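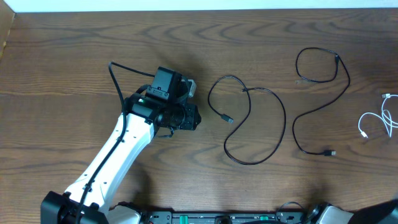
*Loose cables on the tabletop, the nearest black one ending in a small USB plug.*

## The Great Untangling

I love a cable sort. I know how that sounds, but give me a biscuit tin full of chargers, a big table and a pot of coffee, and I'm happy until lunch. Cables are the last thing in the house anyone gets around to, and they're so satisfying once you start – every one you lay flat looks like a small victory!

The best teacher I've had on the subject is Ajith Fernandes, who ran a repair counter in Grinbridge for years and now gives Saturday-style classes (any morning he feels like it, really) above the bakery in Jenollow. He begins with the table. It has to be bigger than you think. Everything comes out of the box and gets laid down singly, with air between the loops, and you don't coil a thing until the last cable is out.

"People want to start winding straight away," he told me. "Leave them alone for a minute. Let them lie how they want to lie."

And they do lie how they want to! A cable that has spent two winters wound around a brick of a charger will curl itself into a hook the moment you set it down. One that has been hanging from a nail makes a long, lazy loop. On a table with a strong grain, all those curves start answering the lines in the wood, and I've lost more time than I should admit just pushing them around to see what they'd do next.

Then comes the looking. Pick up one end and run the cable through your fingers to the other. You're feeling for flat spots, splits, and that crunchy place just behind the plug where so many of them fail. Anything with bare wire showing goes straight into the recycling bag. Peer into the plug too, under a good lamp. Pocket lint gets in everywhere.

Now the coil, my favorite part. Ajith teaches over-under: one loop the ordinary way, the next with a half twist of the fingers so that it tucks in behind. It feels ridiculous for the first ten tries, and then your hands just get it. Thrown across the room, a cable wound like this runs out straight (he'll demonstrate, with great pleasure, if you stand back). Keep the loops about as wide as your hand. Tight little bundles are hard on the wire near the ends.

For ties, I've come around to plain cotton tape, cut in short lengths and knotted once. My neighbors over in Pernutard swear by hook-and-loop strips, and they're lovely too, only mine always end up stuck to a sweater. Skip rubber bands. They go gummy in a warm drawer and leave a mark.

Label before you put anything away. A fold of masking tape near the plug is plenty, with the name of whatever it belongs to: *bike light*, *old camera*, *Dad's speaker*. My own first sort, one April, turned up 31 cables, and I could name the owners of barely half. The mystery ones went into a shoebox marked with the month. A few of them found their partners by summer – the bike light came back to life! – and the rest went to Ajith's class box, where a beginner is probably learning over-under on them now.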